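Nellwood Institute
Storage Practice, Handout 17
Instructor: Shabnam Lodhi

Unit 3. The three-drawer cabinet

Students will assign each item a place by how often it is used. The top surface is reserved for items in current use, such as a bowl or a can.
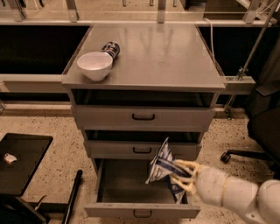 Light packaged goods belong in the bottom drawer. Open it fully before placing anything inside, and keep the upper drawers closed while doing so.
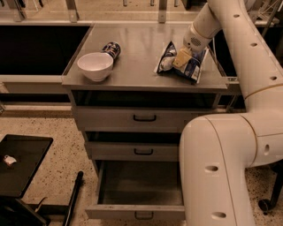

Reading time: 1 min

A can stored on its side should be set against a heavier object. Bowls are kept upright.
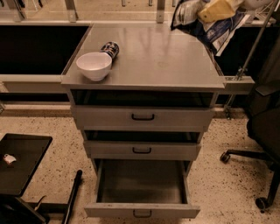
Assignment

Submit a storage plan of no more than 40 lines to Sekar Wijaya by March 31, 2024.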